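Jul 17, 2022

Third week of the summer robotics class at Nemport and my feet hurt from standing on that carpet all day! Our team project is the shopping run, which we named Requena (long story, there was a vote). The robot gets a basket and a short list, and it has to go along the produce stands and get what's on the list. Sounds easy. I have 152 lines of notes that say otherwise.
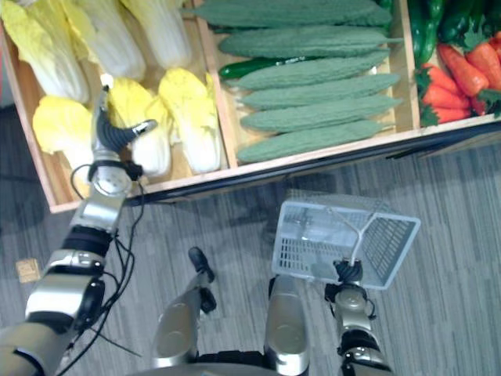
I was on the notebook again, so I wrote down every run while the others argued about grip force - too soft and you lose the thing, too hard and dinner is ruined. My vote is for soft. We have 400 practice runs to log before the November showcase and we're at 54, so yes, I'm a little nervous.

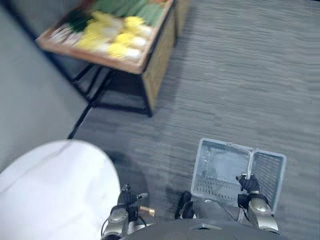 My own piece is the walking code, and I think I finally get it. Turning is the part that scares me. With the basket in the right hand and nothing in the left, the weight is lopsided, even when the basket is empty, and I want to add a small lean to even it out. I'll try that tomorrow if I can get the laptop first. Now bed!

Contact | © 2022 Requena team diary | Back to top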